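Lessons from the Linen Cupboard

How a study of household cloth is changing the way robots are taught to handle it

Cloth has long been among the hardest materials to put in front of a robot. A cup keeps its shape when it is lifted. A blanket takes a new one each time, and a machine that has learned to grasp one corner may fail to recognise that corner a moment later.

The handling group at the Zumovum Institute has spent the past year on a narrow part of this problem: where a two-fingered gripper should take hold of a soft article lying on another soft surface. Its report, issued under the project name Peltwood, sets out a method that depends less on the robot than on the people who teach it.

Participants in the study worked in their own homes with a hand-held gripper fitted with a camera. They picked up throws, towels and covers, moved them and put them down again. The recordings were then used to train a control program for a robot arm carrying fingers of the same shape. No robot entered any of the homes.
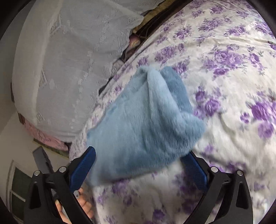
HALTEDVILLE, August

A fluffy light blue cloth held over a rose-printed sheet presents most of the difficulties the group set out to study. Long pile hides the edge of the fabric and softens its outline. The pattern beneath offers a great many shapes that have nothing to do with the task. Once pinched between the finger pads, the cloth bunches and sags, and its corners are no longer where a flat plan would put them.

Selina Baumgartner, who leads the group, regards such conditions as essential to the work. "Our earlier recordings were made on a plain grey bench," she said. "The program learned the bench very well. It was of little use in a bedroom."

The main trial compared two programs. The first was trained on bench recordings alone, the second on the same number of recordings made in 40 homes. Each was then given 149 attempts at lifting articles it had not met before. The home-trained program completed more of the lifts, and the difference was greatest with deep-pile fabrics. On thin cotton the two were close.

The report gives equal space to the failures. In most of them the fingers closed on two layers and raised the bedding along with the article. People taking part in the study corrected this with a small sideways movement of the wrist before lifting. The program copied the movement only when the recordings included several seconds of it, and seven participants had been so quick that their corrections were left out of the training set altogether. Those recordings have now been restored.

A second series is being prepared at the institute's Holanda workshop, where four sets of finger pads with different surface textures will be compared on the same articles. The group also intends to record the folding of larger pieces, a task that calls for two grippers and, in most homes, a good deal more floor.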